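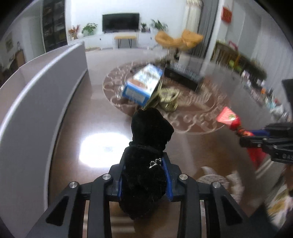
Culside Home Help > Living room > Storage and tidying

Small stuff keeps piling up on the coffee table

Posted by Romain Tessier
903 views

We have a round coffee table with a sheet of glass on top, on a round rug in front of a gray sofa. I like the table because the wood under the glass has a cream-coloured cloud pattern in a ring and I'd like to be able to see it. Most of the time I can't, because the middle of it is where everyone puts things down.

I clear it at night and by the next evening it has filled up again. It isn't big stuff. It's a box of nail cream, a tube of something, a hair clip, a chain, a scrunchie, a cord. Cups end up on the rug because there is no room left for them, or because people are on the floor anyway. 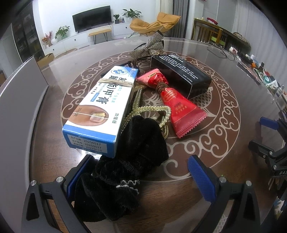 I tried a basket last September. It turned into a place where things went and never came out, and I found two creams at the bottom that were past their date. I also tried asking everyone to take their own things back to their room. That lasted a week.

What I want to know is whether to put a tray or a lidded box on the table, or move it all somewhere else. There is no drawer in the table and I don't want to replace it. We have a 23 inch gap between the sofa and the wall on one side if that helps. Also, does metal stuff like beaded chains and clips scratch the glass? I slide everything over in one go when I need space and I wonder if I should stop doing that.

Answers

Évan Barbier

I would sort it by where it gets used before buying anything. From your list you have two kinds of things, hair and jewelry things that come off when somebody sits down, and creams that get used on the sofa.

For the first kind, use a shallow dish. A low one, small enough that it's full after a few pieces. When it's full, somebody has to empty it. A deep basket never gets to that point, and I think that's what went wrong with yours.

For the creams, put a narrow side table or a small set of drawers in the gap by the sofa. Keep them in their boxes, standing up, with the end that has the expiry date facing you. Nail cream in particular shouldn't be loose next to hair things and cups. If there are children in the house, use a drawer they can't reach. If a box won't stay shut, a rubber band does the job.

The cord should go wherever its device charges. Wind it up and leave it there.

On the glass: a chain sitting on it is fine. Dragging things across is what can mark it, mostly if there is grit underneath. Lift the pile off, wipe the glass with a damp cloth, dry it, then put back what you need. Check the edges too. Crumbs get in between the glass and the wood and you have to lift the sheet to get them out, which is a job for two people.

Maurya

tray. we got the round Bemelis one and it works ok, stuff still piles up but you can pick the whole lot up at once when people come over. get one with felt on the bottom

Busta

We gave up and let ours pile up during the week. Saturday morning everything left on the table goes on the stairs and whoever owns it takes it up. I don't have an opinion on the glass, ours is plain wood.

Romain Tessier

Thanks. I'm going with the shallow dish first and will measure for drawers. Évan, do you have to stick the glass back down with anything after lifting it, or does it just sit there?

Évan Barbier

Ours sits on small clear pads, one every foot or so near the edge. Replace them if they have gone yellow or hard. Don't glue it.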